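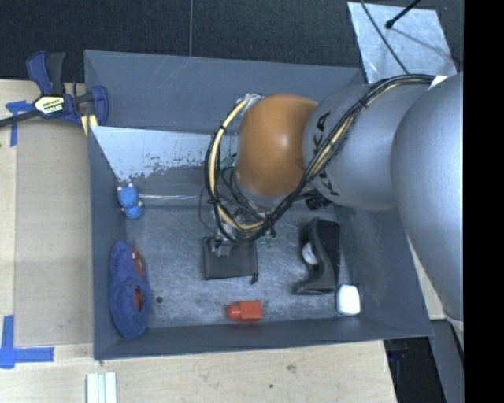
Right, a thread on bylaws, as I spent my whole evening at Kemport town hall and my brain is still fizzing. Bear with me (1/9)

So a bylaw is a law made by a local council, but only because parliament has said the council can make it. If the power isn't written down somewhere higher up, the council can't just help itself. I knew this in a vague way. I did not know how much people could argue about it at 9 at night!

The one we were there for bans "amplified sound" on the seafront after dark. Fine, you'd think. Except the draft never says what counts as amplified, or when dark starts. Lorena Gallardo stood up and asked if her hearing aid was covered and the poor clerk had to go and look.

Big word of the night was ultra vires. It means "beyond the powers". If a council makes a rule it had no power to make, a court can strike it out, and the fine you were given under it can go too. Zulema Zapata (retired solicitor, terrifying, I love her) said it four times.

There's a second way to knock one over, which is saying it's too vague. You're supposed to be able to read a rule and know if you're breaking it. Seems a fair thing to ask for. I've read this draft three times and couldn't tell you if my kitchen radio is legal with the window open.

Also learned that Kemport has a bylaw from way back about driving geese through the market. Still in force. Kai-wen Kwok looked it up on his phone during the break and read it out in a silly voice - best bit of the evening by miles.

Getting rid of an old one is nearly as much bother as making a new one, by the way. Notice in the paper, time for objections, the lot. So they mostly sit there.

The petition against the draft had more than 3,000 names on it, and there were 224 written objections on top. The council has to consider them. "Consider" doesn't mean "agree with", as Maximiliano Quezada kept muttering behind me.

Anyway they've put the vote off till February so the wording can be redone. I'm going to write in about the kitchen radio. If anyone has a copy of the old Firnberg version, the one with proper definitions at the front, please send it my way (9/9)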